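Home Features Food Travel Archive Subscribe

October 2021
By Joaquim Guerreiro

I spent most of August painting my kitchen, and I'd like to talk about gray. I grew up in a yellow kitchen, my grandmother had a green one, and I swore I'd never be a gray person. Then I moved into the apartment on Moschos Street, with its north window and its one sad bulb, and every cheerful color I tried looked like old mustard by four in the afternoon.

So I went to Dimska, the paint shop by the bus station, and came home with 19 sample cards and a headache. Nicanor Palacios, who lives downstairs and has opinions, told me to throw out all but 5 and stick those up by the stove for a week.
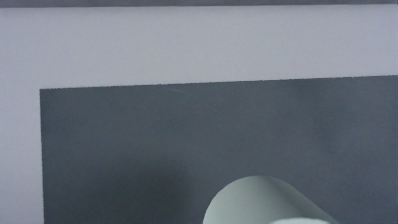

My mistake was choosing at night. Paint is a different animal in the morning, and a gray that seemed plain on the card can wake up pink, or blue, or the color of dishwater (I had two of those). The ones I kept going back to had a bit of lavender in them, like the big pale surface here, a touch brighter on the left and center than on the right, with that darker gray strip along the top to give it an edge. I'd have called that cold a year ago!

The paint came to 105 with the rollers, and the second coat took me 90 minutes and half a radio play. Nicanor came up to look, drank my coffee and said it was fine – he'd have gone a shade darker. I still haven't done the ceiling.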